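How to Get a Security Deposit Back From a Landlord Who Has Already Spent It

Posted 11th March

Your deposit is a sum of money that belongs to you and lives with someone else. After a few years together, it gets attached to its new home. I have moved out of 9 apartments and pried my money out of all but one of them, and the method is dull enough that anyone can follow it.

Start with the lease. You signed it in a hurry on a kitchen counter, so read it now as though for the first time. Look for the notice period, the cleaning clause and whatever it says about nail holes. My lease at Lambert Court had a full paragraph on nail holes and one line on heat.

Send your notice in writing, even if your landlord is the friendly type who says a text is fine. Put your move-out date in it, along with your forwarding address. Plenty of checks go astray because the tenant forgot that second part, and a landlord will not hire a detective to find you.

Next, clean. Do the oven first, while you still have some faith in yourself. Then the inside of the fridge, the tops of the doors, the window tracks and the strip of floor behind the toilet. Empty every room before you mop it.
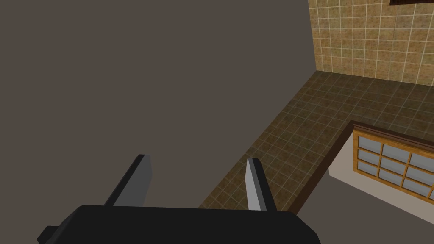 Once the place is clean, ask for a walk-through while you still have the keys. Bring the checklist from the day you moved in. If you never got one, dig out your old emails, where you may find that you complained about the bathroom tile back in September and can now enjoy having been that person.

Hand over the keys and get a receipt. Then look up your state's deadline for returning deposits and mark it on a calendar.

If the day passes and your mailbox is empty, write a short letter. Give the amount, the address, the date you left and a date by which you expect payment. Mine said $1,254 and ran to four sentences. Leave out your feelings about the upstairs neighbor.

Should you get a list of deductions instead, ask for receipts. Brevimgate Property once billed me $500 for "general refreshing." I asked who had been refreshed, and the charge went away.

Small claims court comes last. Check the filing fee before you go, and bring two copies of everything.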